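Forum > Shows, Visits and Open Days > Drollau open day, who went?

mossyledger
Posted September 2022
Well, I finally made it to the Drollau open day, and I've been meaning to write it up for all of you who couldn't get the time off. It's 189 miles each way for me and I'd do it again tomorrow! They let us in 19 at a time, so you could stand close and ask whatever you liked, and the folks at the benches were so patient with us. I spent most of my visit at the cloth table, where two arms work together over a marble-patterned top. I fold sheets with my sister every week and I've never given it a thought, but watching a big blue cloth held up between two grippers – all twisted and sagging in the middle – I suddenly had a lot of respect for what our hands do.
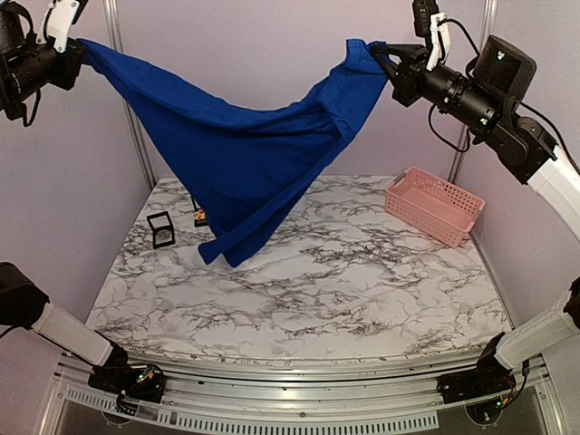

stuvgate_fan
Glad you had a good time, but I came away from the same day a bit flat. Cloth demos are lovely to watch and I still can't see one earning its keep in a laundry like ours. Did they give you any idea of when?

mossyledger
They didn't, and I liked them for it. The answer I got was "ask us again in November," when they have the next open day.

tinker_oma
I have to disagree with stuvgate_fan, bless you. I went to the Parisi demonstration with 3 of my grandkids and it was all polished and over in four minutes. At Drollau you can stand there and watch them work things out, which the kids would much prefer (so would I). Did they handle anything besides cloth?

mossyledger
Oh yes, soft toys too! I'm so fond of this one that it's my desktop background now.

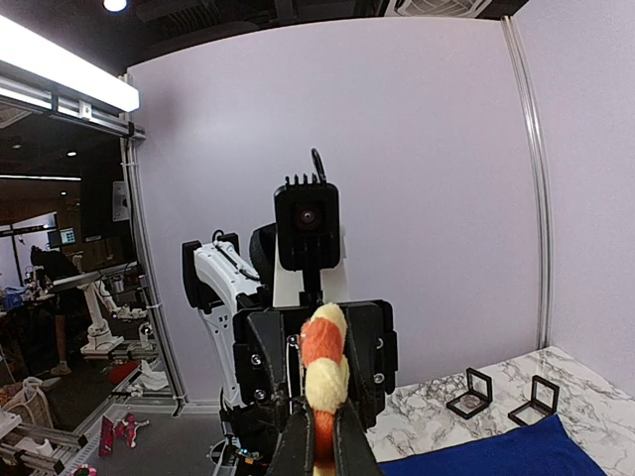 Orange and cream plush in the gripper, cloth table, Drollau open day

stuvgate_fan
All right, that's charming. I'm still holding out for Fornau, but put me down for a seat in the car if you're going in November.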